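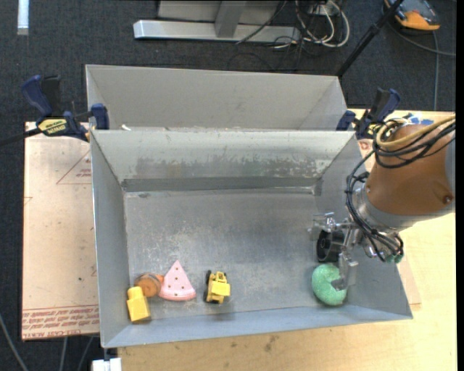
Five toys, one metal bin. The digger is the only one that gets asked for by name.

Nov 21, 2022

I have been reading about toy rotation again, which is always a mistake. The theory goes like this. You take most of your kid's toys away, hide them in a closet, and leave out a handful in a nice open container. The child, no longer "overwhelmed," sits down and plays deeply for an hour while you drink coffee. Every couple of weeks you swap the handful for another handful and it is Christmas all over again.

I'm suspicious of any parenting advice that ends with me drinking coffee.

But the toys had gotten out of hand. We had a fabric cube thing, three cardboard boxes, a drawer that no longer closed, and a layer of stuff under the couch that I had stopped thinking of as toys and started thinking of as part of the floor. So I said fine, I'll try it, and I'll try to be fair about it, and when it flops I'll get a blog post out of it.

The container

Every article has an opinion on the container. The Andden people sell a shallow white tray on legs that is supposed to sit "at the child's eye level," and it costs more than my desk chair did. There's a Clastlow basket that everyone photographs with a knitted rabbit leaning out of it. I looked at the basket in the store and the handles were already coming unglued, on the display model, where all it had to do was stand there.

I went with sheet metal. It's a gray bin with slanted walls, it came out of a kitchen supply place that was closing, and I paid $18 for it. The floor is scratched to pieces and the back wall has dark worn patches that no amount of scrubbing has changed. I tried baking soda. I tried the vinegar thing that fixes everything on the internet. The patches look the same to me as the day I brought it home, and I've decided that they are the bin.

What I like about it: it can't be chewed, it can't be colored on in any way that lasts, and it wipes down. The slanted sides mean you can see what's in it from across the room. If your container is a deep box, the toys at the bottom might as well be in another state.

What I don't like about it is the noise. I should have thought about the noise. A block dropped in a metal bin at six in the morning can be heard in every room of a small house, and probably in the house next door. A Siregar felt liner was recommended to me by a website that I'm fairly sure makes money every time somebody buys a Siregar felt liner. I cut up an old bath mat instead. It lasted two days before it became a cape, and the bin has been bare metal ever since.

What made the cut

The rule I read said to choose toys that are "open-ended, natural and calm in color." I would like to meet the child who wrote that.

The first thing in was the yellow one with the squarish body and the knob on top. I have no idea what it's meant to be. It was in a bag of hand-me-downs with no box and no instructions, and at different times I have been told it's a bottle, a robot's head, a man, and a cheese. I guess that makes it open-ended. It's also the toy I step on most, because of the knob.

Next to it went the round one, brownish orange with the darker bands curving around it. It looks like wood and it looks calm, and it would be the star of any of those basket photos. It gets picked up, looked at, and put down. I keep rotating it in because I like it, and I'm the one who has to look at the bin all day.

Then play food, which I was against. We used to own a Bemason grocery set, and the list on the lid said 100 pieces, and I believe every one of them went down a heating vent or into a purse. I only allowed two items back. One is the pink slice with the little dark seeds all over it. We call it watermelon. The other is the mint green donut, which has a speckled, kind of bumpy surface and which I have been served for breakfast more often than actual breakfast. No plates, no pretend stove, no tiny forks. The articles say a child needs a "complete play scenario" to get anything out of toy food. Mine needs a donut and a parent who is trying to send an email.

And last the construction vehicle. Small, bright yellow, black wheels, open cab. We say digger. I know somebody will write in and explain that it's a loader or a roller or whatever it is, and you're welcome to, but it's a digger in this house and I'm not reopening the matter. The digger was supposed to go in the closet for the first round. I put it there. I was followed to the closet. The digger has been in every rotation since, so it doesn't rotate, and I suppose you could say the whole system failed right there on day one.

Did it work

Some of it. I'm annoyed to report that some of it worked.

Cleanup is better, no question. Five things go back in a bin a lot faster than everything we own goes back in four places, and I don't have to nag as much. I would love to credit the child development theory but I think it's arithmetic. If you have less stuff out, there's less stuff to pick up. You don't need a course for that. There is a course, by the way. I looked it up. They wanted $476 for it and it came with a printable.

Deep, focused play for an hour: no. I've seen ten good minutes. I've seen ten good minutes with an empty paper towel tube, too, so I'm not sure what the bin had to do with it. One of the articles claimed that a kid with fewer toys will "invent richer stories," and what I have mostly heard is the same story, in which the digger goes to get a donut and comes back. It's a decent story. It was also the story before.

The swap-day magic is half true. The first time I brought out a new handful there was real excitement. The second time, in what I thought was a very clever mix of puzzle pieces and stacking cups, I got asked where the watermelon was. It was in the closet. We had to go get the watermelon. Since then I've been swapping one thing at a time and not announcing it, and that goes over better, though the round banded one still isn't getting any takers.

Everything slides

A small complaint that none of the bin enthusiasts mention. In a smooth metal bin with slanted walls nothing stays where you put it. I set it up with a little space between things, the way the photos show, each item "inviting" the child from its own spot. By lunchtime they have all ended up along the front wall like people waiting for a bus, with a big stretch of bare floor behind them. I used to spread them out again. I've quit doing that. They're easier to reach there anyhow, and as far as I can tell the only person who ever felt invited by the spacing was me.

It lives on the wooden table in the front room. The books say the floor. I had it on the floor for a week and kicked it twice, and see above about the noise.

The closet

This is where I think the whole idea is a bit of a con. Taking toys out of the living room doesn't make them go away. They're all still here, in the closet, where my coats used to be. I own the same amount of plastic as I did before, I've just put a door in front of it. One mother in the comments on the course page said her family had gotten rid of 2,000 items and never looked back, and good for her, but I would like to see her garage.

I'll give it until February. By then there will have been a birthday and a holiday, and two sets of grandparents who don't believe in rotation at all, and we'll find out what the bin is made of. If I'm still down to five things I'll write a nicer post.

In the meantime if anybody knows how to quiet down sheet metal without sewing, the comments are open. And if you recognize the yellow thing with the knob, please tell me what it is. I've got a bet on bottle.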